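### 4.2 Color coverage and uniformity

Both panels were warmed up before any reading was taken, and all automatic brightness and contrast features were switched off in the menu. The Stelska panel was measured in its factory "Standard" mode. The Endevmont panel has no such mode, so we used "User" with the three color sliders left at their default values. Readings were taken at the center of the screen and then repeated at the corners.

The Stelska panel covered nearly all of the sRGB space and missed only a small part of the deep blues. Its static contrast ratio was 1212:1 at the center. The Endevmont panel reached further into green but showed a visible warm shift toward the lower left corner, which grew worse when brightness was reduced. Raising the blue slider corrected the corner and spoiled the center, so we left it alone.

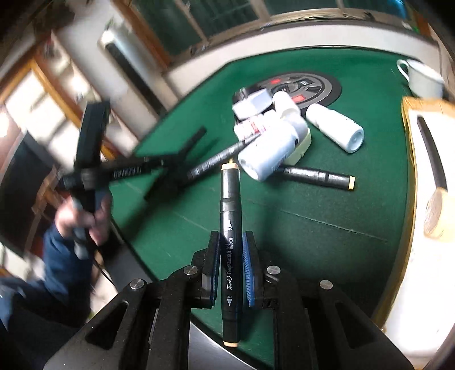 **Figure 2.** Art marker held between the jaws of a gripper, over a green tabletop.

Saturated yellows and oranges were the hardest colors for both panels, and the meter readings did not fully predict what viewers reported. We therefore added a viewing test with 26 participants, run by Arellano, in which photographs were shown side by side on the two screens. In Figure 2, the band at the upper end of the marker is a pale yellow-orange next to a glossy black barrel, and small errors in hue are easy to notice in an area of that kind. Most participants described the Endevmont version of such areas as too red. Opinions on the green tones were split, and several people preferred the less accurate screen.

Dark areas gave a clearer result. On the Stelska panel, shadow steps near black could be told apart without changing the gamma setting. On the Endevmont panel the two darkest steps merged. Ibarra repeated this part of the test with a second Endevmont unit and found the same behavior, so we do not treat it as a fault in one sample. Response time is covered in Section 4.3.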